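Gadden 2 episode recorder, reviewed after a summer of use
Posted by Lucian Bălan, 04/09/2020
Filed under: Tools, Data collection

Gadden 2 is a program from Votcombe for recording demonstrations on a two-arm robot. It saves the camera streams and joint positions together, cuts them into episodes and lets you label them. We bought one license in July for our packing project, in which the arms learn to put small boxed products back in their boxes.

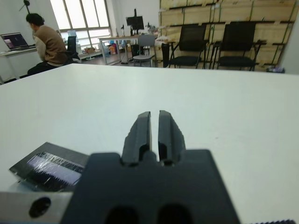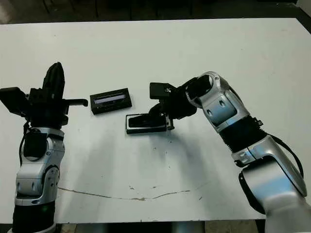
Second picture: both arms over the table.
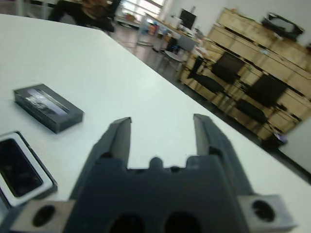
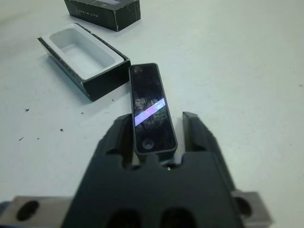
The review screen is the part of Gadden 2 that I use most, and it is the best reason to buy the program. When an episode ends, all the camera views play back side by side on one timeline, and you keep it, trim it or throw it out with a single key. Playback starts right away, even on the old laptop we use for this. We work with shiny products on a white table, so I look at the wrist views first. In the last picture the glossy black device between the fingers has a bright band of glare running across its face, and I want to find that kind of thing while the operator is still at the controls. You can attach a tag such as "glare" to a stretch of the timeline instead of to the whole episode, and then filter on it when you export. Our previous recorder had only a comment field, and everyone spelled things differently.

Setup

Installation took most of a morning. The cameras were found without trouble, but the arm driver needed a config file that the manual describes in one place and names wrongly in another. Kanako Uchida sorted it out by reading the log. Once it ran, it stayed running. I have had two crashes since July, and both times the episode in progress was recovered on restart, minus the last few seconds.

Recording

You start and stop an episode with the space bar or with a pedal. We use the Kragh pedal, which plugs in and shows up as a keyboard. Get the pedal. An operator with both hands on the leader arms can't reach a space bar, and before we had it someone had to sit at the laptop just to press a key.

Each episode can carry a prompt, for example "put the lid on" or "place the product in the tray." Prompts come from a list you write beforehand, and the program can shuffle them. It can't weight them, so if you want more examples of a hard step you have to paste that line into the list several times. This works but it looks silly in the statistics.

There is also a countdown between episodes for resetting the table. The longest setting is too short for us. Closing up a box, turning it to a new angle and moving everything to a different starting spot takes longer than the program allows, and Poul Kárason now pauses the session every time.

Sync

This was my main worry. I tapped the table with one finger of the gripper and compared the frame of contact across views. They matched within one frame in every test I did. The joint data is stamped separately and lined up at export. Leave that option on. With it off, the files are smaller but you will have to do the alignment yourself.

Export

We have 2345 episodes so far, of which roughly 600 were rejected on review. Exporting the rest takes overnight. Progress is shown as a bar with no estimate – you find out in the morning. If the disk fills up, the export stops with a clear message and picks up where it left off, which I was glad of. The output loads straight into our training code after a small change to the field names that Birthe Arnardóttir made on the first day.

Devus, which we used before, exports a good deal faster. It also drops frames when 4 cameras are connected, so I don't miss it.

Support

I wrote to Votcombe about the countdown and about the config file name. The manual was corrected within the week. On the countdown I was told it is "on the list."

Good: review screen, timeline tags, crash recovery, sync.
Not good: slow export, countdown limit, no prompt weights, first day of setup.

We are keeping it and will add a second license for the other table. If you record only a few dozen episodes for a class or a demo, the free recorder that came with your arms is probably enough.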